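Ticket 26-200: Dining table, sticky patch and white bloom
Status: Open
Opened by: Anoma Uddin
Assigned to: Jarlath Ó Riain, Stollance furniture care desk
Item: Round wooden dining table, reddish brown, gloss finish
Opened: March 20, 2022

Customer's report

The top of my table has gone tacky and there's a cloudy white mark near the middle. I can't say exactly when it started. The table gets used as a counter most of the day because my kitchen has very little counter, so groceries land on it and so do the jars. I've wiped it with dish soap and warm water. It's fine for an hour and then it's tacky again. Please don't tell me to use a coaster.

Reply, Jarlath Ó Riain

Thanks for the report. A white mark on a gloss finish is normally moisture that has got under the top coat. Stickiness is normally polish build-up. Could you tell me which polish you use and how often? Our usual advice is to apply Ozoliņš Table Cream to the area, leave it overnight and buff it off in the morning.

Customer reply

I've never polished it, so it can't be build-up. I'm also not sure why the cure for polish build-up would be more polish. But I bought the cream and did what you said.

Result after the first night: white mark the same. Sticky patch bigger, and now it smells of oranges.

Reply, Jarlath Ó Riain

Sorry to hear that. The cream does need a clean surface to work. Please remove it with the Bumach degreasing wipes, two passes, and let the table air for a day with nothing on it. If the tackiness returns after that, we would look at the finish itself.

Customer reply

A day with nothing on it is a big ask in this house, but we ate on our laps and did it. Notes, in the order I did things:

1. Wiped twice with the Bumach wipes. They came up brown. I can't tell if that was dirt or finish and the packet doesn't say.
2. Dried with an old T-shirt.
3. Left it bare for a full day.
4. Felt it with the back of my hand. Smooth all over, no tack.
5. Put everything back.
6. Checked again after 14 hours. Tacky in two places, both on the side where the sauces live.

So I don't believe it's the finish. A bad finish would be bad with the table bare. My money is on the bottles. Sauce runs down the outside, sits under the base, and I slide the bottle along when I need room. Your care sheet has plenty on sunlight and candle wax and not one line on soy sauce.

The white mark is a separate problem, I think. It's where I put vegetables down when they come out of the fridge, still in the bag.

Reply, Jarlath Ó Riain

That's a reasonable theory, though we do see finishes that soften under objects and recover when uncovered, so I wouldn't rule it out yet. It would help to know what sits where when the table is in normal use.

Customer reply
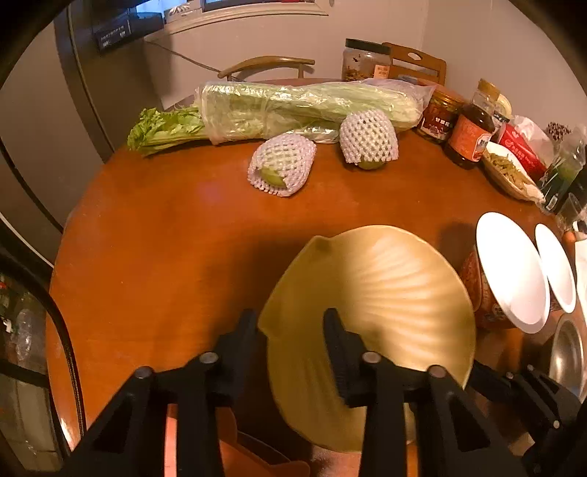
The celery is in its plastic bag on the far side, with the two fruits in their foam nets in front of it. Sauces and jars are over by the right-hand edge with the green beans. The black-lidded jar of pickles is the one I'd question first, as it gets opened more than anything else and the lid is never screwed down straight. The plates normally go back in the cupboard, so I'd leave them out of it.

I've looked up the Skonach protective film you mentioned on the phone. It says "invisible" and the reviews say it bubbles. I'd want to know who pays if it takes the gloss off coming up.

Reply, Jarlath Ó Riain

Thank you, very useful. Let's hold off on the film. I'd suggest a test before we book anyone:

– Wash and dry the outside of every jar and bottle, bases included.
– Stand the sauces on a tray.
– Keep one clean, dry jar directly on the wood, away from the rest, and don't move it.
– Unpack refrigerated vegetables onto a towel.

If the wood under the single jar goes tacky, it's the finish, and we'll look at a warranty repair. If it stays smooth, it was residue.

Customer reply

Fine. That's the first suggestion here that could come out against you, so I'll do it properly. The jar is down and I've put tape beside it so it won't get shoved. The white mark hasn't changed, and I'd like it kept on this ticket whatever the jar does.

Internal note, J. Ó Riain

Keep open until April. No more cream to be recommended on this one.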